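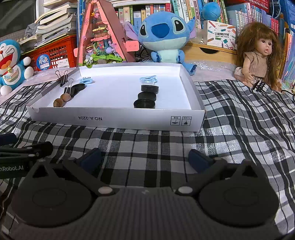

Small household items in a shallow cardboard lid, Drarkgate site, March.

Plelden small-items sorting project: interim report to the Vondance fund

You asked whether the sorting work is on track. On volume, yes. We have been through 626 trays against a plan of 292 for this period. I would not read too much into that. Most of those trays held easy things, and a tray counts as done once it has been handled at all.

The tray in the picture is closer to what we should be judged on. Binder clips, nuts, hair clips and round caps have very little in common, and the written categories we took over from Esfahani don't help much. Binder clips go under office. The hair clips go under personal. The caps go under "other," and "other" now holds 158 entries, which tells me the list is wrong. Nuts were never on it.

I also doubt the box lids. They cost nothing and the low sides make things easy to reach, but they come in every size and we can't stack them. The request for matching trays is still open.

Spending is around 30 percent of the grant. Please don't take the low figure as a saving, as the tray order is not in it.

Next period we plan to rewrite the categories before any more trays are started. I would hold the second payment until you have seen the new list.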